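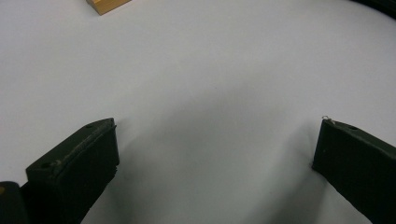

What limits the lifetime of a chronic cortical implant?
Mostly the tissue response. Glial cells form a sheath around the shank, the distance to the nearest live neuron grows, and spike amplitude drops below the noise floor.

2/ Longer notes, as promised in December. Everything below concerns intracortical arrays in rat motor cortex. Surface grids fail differently and I'm leaving them out.

3/ Impedance at 1 kHz is the number everyone reports. It rises over the first weeks, then often falls. The fall is easy to misread as recovery. Insulation leakage gives the same curve.

4/ So log the phase as well as the magnitude. A leaking channel looks more resistive at low frequency. Magnitude alone won't separate the two cases.

5/ Roswitha Oltmanns asked about channel 101 in the Lubis recordings. It is the reference and doesn't belong in the yield figure. The array has 100 recording sites. Anyone who divided by 101 should rerun the table.

6/ On yield: we count a channel as active if it holds at least one sortable unit in 2 consecutive sessions. One session is too generous. Drift alone can bring a unit in and take it out again.

7/ Sorting was done in Vavon with the threshold fixed at 4 times the estimated noise. Use the median-based estimate. Plain RMS goes up when the channel is busy, and you lose small units on your best sites.

8/ Connector faults are still underrated. Before blaming the tissue, swap the headstage and reseat the plug - several of our "dead" channels in the Govberg group came back that way.

9/ Raw files are on the Akance server, same folder layout as before. The impedance logs have their own directory now.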